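About us

Clivau is a small software company in Brollmont. We write the part between the gripper and the decision – perception, grasp planning, control, and a pile of tooling that holds the three together. No hardware of our own for sale. If you have fingers, a camera and a computer we can probably talk to them.

How it started

Two of us, Cletus Ferreira and Arlo Park, were writing drivers for a packing line at Durnska and got tired of rewriting the same code every time a sensor changed. So we pulled the common bits out into one library. Then Durnska asked for a copy. Then somebody else did. That was the company, more or less. There are 14 of us now, most in the Brollmont office, a couple up north working remote.

(Yes, two people here are called Cletus. Ferreira does planning, Nguyen-Tran does tooling. Put the surname in your email or it goes to both.)

What we make

Okafor – our main product. Takes camera frames and finger positions in, gives a grasp and a path out. Runs on one ordinary desktop machine. Works with parallel-finger grippers today, suction is in testing.

The replay tool – lets you scrub through a recorded session, camera on one side and joint values on the other, and mark the spot where a grasp went wrong. Most customers come for Okafor and end up using this more.

Calibration scripts – boring, free, please use them. Half of the support mail we get is a camera that got bumped.

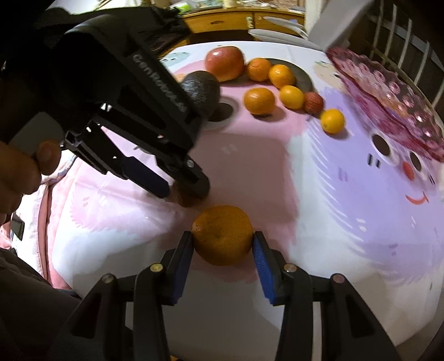
Jalen Haverford
Perception Lead

My corner of Clivau is fruit, mostly. Round things that roll when you close on them a bit off center, and that look a lot alike to a detector when they sit together. A mandarin between two finger pads is a nice hard case – the pads cover both sides of it, so the software has to keep a good estimate from the peel it can still see. Add oranges further back on the table, an apple, an avocado, a cloth with a big cartoon face on it, and you have a decent morning's work. Busy backgrounds are good for us. A detector trained on plain gray tabletops falls over the first time it meets somebody's kitchen.

Two grippers over one table is its own problem. Each one blocks the other's view, and the segmenter used to merge them into a single big black blob. We split that out in the October release, with a seperate mask for each tool. Still not perfect when the fingers overlap. Working on it.

Current fruit set is 2,903 labeled grasps. 2,380 of those go to training, the rest are held back and I don't let anyone tune on them. Barrett Delacroix has asked. Twice.

How we work

Short releases. Every change to the planner gets run against the whole set of recorded sessions before it merges, overnight if need be. If the numbers drop, it doesn't go in, no matter who wrote it. Bug reports get read by the person who wrote the code, there is no support desk.

We also keep a public list of what Okafor can't do. Clear plastic, wet glass, anything thinner then a coin. Look at it before you call us, it'll save you an hour.

Who to ask

Perception, datasets: Jalen Haverford
Planning: Cletus Ferreira
Control and drivers: Arlo Park
Replay tool, builds, install trouble: Cletus Nguyen-Tran
Quotes, contracts, visits: Barrett Delacroix

Visits are fine, just write first. Parking is behind the building, use the side door, the front buzzer is broken.

Jobs

Looking for 2 people right now – one on real-time control, one on tooling. You should be OK reading other people's C++ and writing up what you found. Robotics background helps but isn't required. Send code or a writeup instead of a cover letter.

Page last updated 2024-08-22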